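Notebook, open day, Bakham workshop. August.

Doors 10:00, last group out 16:20. Present from our side: me, Kumudini Weerasinghe, Mawuli Nutsugah. Tuulikki Halonen came over from Undmont after lunch and took the last two groups.

Set-up

Bench cleared and wiped the evening before. Dispenser placed towards the back left, feet checked for rock. One needed a quarter turn. Gripper fingers swapped for the thick blocks, because the thin pair flexed on the lever pull last month and gave poor repeats. Screws checked at 09:30 and again at midday. Upper screw on the left finger had backed out slightly by midday. Thread lock next time.

Mawuli ran the dry checks. Close, open, close at three speeds, then the lever approach with no powder loaded. Slowest speed kept for the public runs. The middle speed is fine technically but people step back from it.

Demonstration as given

Visitor chooses a unit. Operator brings the fingers in low over the bench, catches the lever, pulls to the stop and lets it return. Dose goes into a dish, dish goes on the scale, number read out. Then the visitor is offered the gripper and tries the same pull. Most rushed the approach and hit the housing with the outside of a finger. No damage, but there is a scuff on one of the blocks and I have put it on the list.

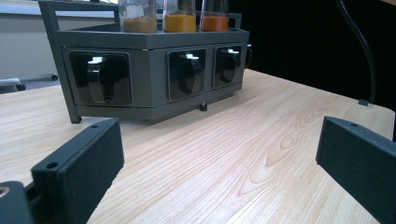 The right-hand unit is the awkward one. It faces away from the operator and the natural wrist angle brings the finger in across the lever, so the pull starts sideways and the dose comes out short. Kumudini's suggestion is to turn the whole base until the middle panel points between the operator and the right-hand corner of the bench. Tried it between groups. The right unit improved, the left got slightly worse but stayed usable. I would keep the turned position for demonstrations and the straight one for recording, so that the new runs can be compared with the old.

Powders

Fine powder bridges above the outlet if it is left standing. Two taps on the housing clears it. Floarea Vasiliu (Costache) asked whether we had tried a coarser grind and offered to send a sample. Accepted. She also asked about cleaning between powders and I had no good answer. At present we brush out, run empty, and discard the first dose. That is fine for a bench trial and would not pass in a kitchen.

Questions worth keeping

Does the gripper know when the lever has reached the stop? No, the operator feels it. Several people assumed there was a force reading. Put a line on the handout.

How many pulls so far? The log stood at 928 when we opened. Target for this phase is 3000. One visitor worked out the remaining weeks on his phone and was not impressed.

Why not fit a motor to the lever? Asked in every group. Answer given: the dispenser is a stand-in for any hand-worked thing, and the pull is what we are studying. Rommel Villanueva from Brendberg pressed on this and wanted to know which other levers we had in mind. Said taps and door catches. He is sending drawings of a catch they have trouble with.

Faults

14:10, scale drifted after somebody leaned on the bench. Re-zeroed, group waited almost ten minutes. Scale to go on its own stand.

15:05, lever on the middle unit slow to return. Powder in the pivot. Brushed out, ran normally afterwards.

To do

Thread lock on finger screws (me).
Handout: force question, one diagram of the pull (Kumudini).
Mark the turned base position on the bench with tape (Mawuli).
Replace scuffed block, or dress it with fine paper and re-measure the gap.
Ask Tuulikki for her notes on the last two groups. She had people pull with the left hand, and I want the doses from those before the dishes get mixed up with ours.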